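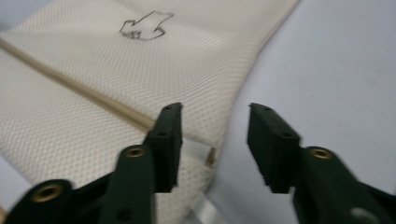
Lornmont Sewing Forum > Curtains and home textiles > Washing net curtains before hemming?

lapointe_k
20th September
Hello all. I have bought 7 metres of polyester net for the two windows in our front room. The shop told me to hem it first and wash it later. My mother always washed first. English is not my first language, so excuse me if I use the wrong word for something. Which order is correct?

threadbare70
Wash first, always. I once lost a good 3 cm in length after the first wash and the curtains hung above the sill like short trousers.

Perla Camacho
I don't agree with this for polyester. Cotton net shrinks, yes. Polyester at 30 degrees hardly moves. If you wash it unhemmed, the cut edges pull and you spend the evening making them straight again.

threadbare70
Mine was sold as 100% polyester, Perla. It shrank.

Perla Camacho
At which temperature?

threadbare70
Forty, I think. Maybe the machine was on the wrong programme – it was January and I was washing everything after the painters.

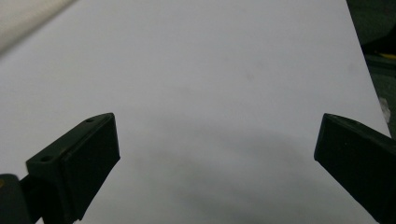 lapointe_k
Thank you both. I have now cut a small square, drawn round it on paper and washed it by hand with a little Promance. When it is dry I will lay it back on the outline and compare. If it is the same size, I hem first.

Aris
Good plan, but make the square bigger than you think. With a small one you can't see a shrinkage of one or two per cent, and over a full drop it matters. Also mark which direction is the length, because net can shrink only one way.

lapointe_k
I did not mark the direction. I will cut another one.

Perla Camacho
And please do not iron it between. People iron the sample and then blame the wash.

threadbare70
Still say wash first. You can tack the edges with long stitches so they don't pull, it takes ten minutes.

Perla Camacho
For 7 metres? Not ten minutes.

Aris
Depends on the hem also. With a double hem of 5 cm at the bottom you have something to let down later, so the order is less important. What heading tape are you using?

lapointe_k
The narrow one, for a wire. I have not bought it yet.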